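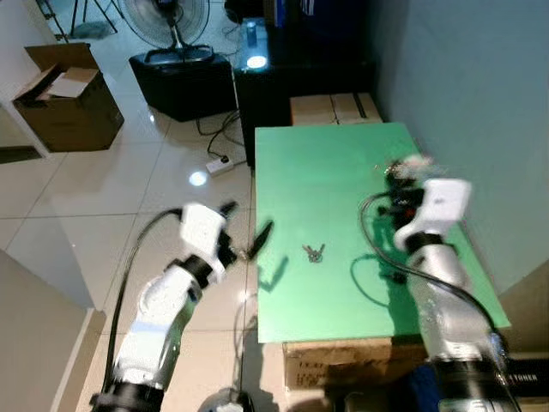

Ask Friesen what they wanted from a service contract and the answer was short: a cell that starts in the morning, and one telephone number to call when it does not. That request, made when our company was still a single workshop, remains a fair account of what Broltska does.

About Broltska

Broltska sets up, maintains and repairs two-arm robot cells for customers who handle small, loose articles such as keys, caps and fittings. Our main workshop is in Kesach. We service cells of our own design as well as those supplied by other builders.

The Fidska Cell

Most of our daily work concerns one machine, the Fidska. It is a tabletop cell with two arms that share a flat work surface, and it is used for sorting and handing over small parts. Each cell entrusted to us has its own service book, which stays with the machine when it changes hands.

How a Cell Is Set Up

Setup begins with the work surface. It is leveled and its height is measured, and the arms are then fixed and brought to their zero positions. The grippers are closed on a gauge block and adjusted until both fingers meet it together. Cables are dressed along the outside of each arm with enough slack at the gripper for a full turn of the wrist. A cable that is too tight will wear at the collar — the most common fault we are called to repair.

The reach test comes last. Each arm travels to the far corners of the surface, first at slow speed and then at working speed, and a small article is placed near the middle to be picked up by either side. The test is repeated 30 times for each arm, and any missed grip is entered in the service book.

Care and Repair

A Fidska cell is inspected after every 600 hours of operation. Our technicians check joint play, finger wear, cable jackets and the zero positions of both arms. Worn finger pads are replaced in pairs. When a joint must be opened, the arm is removed and brought to Kesach, and a loan arm is fitted in its place where one is available.

In our last service year we closed 2,106 of the 2,108 work orders we received. The remaining two are waiting for joint housings from the builder.

Working With Us

Requests for setup or repair are accepted by telephone and in writing. Please have the service book at hand, and leave the cell switched off if a cable jacket is damaged.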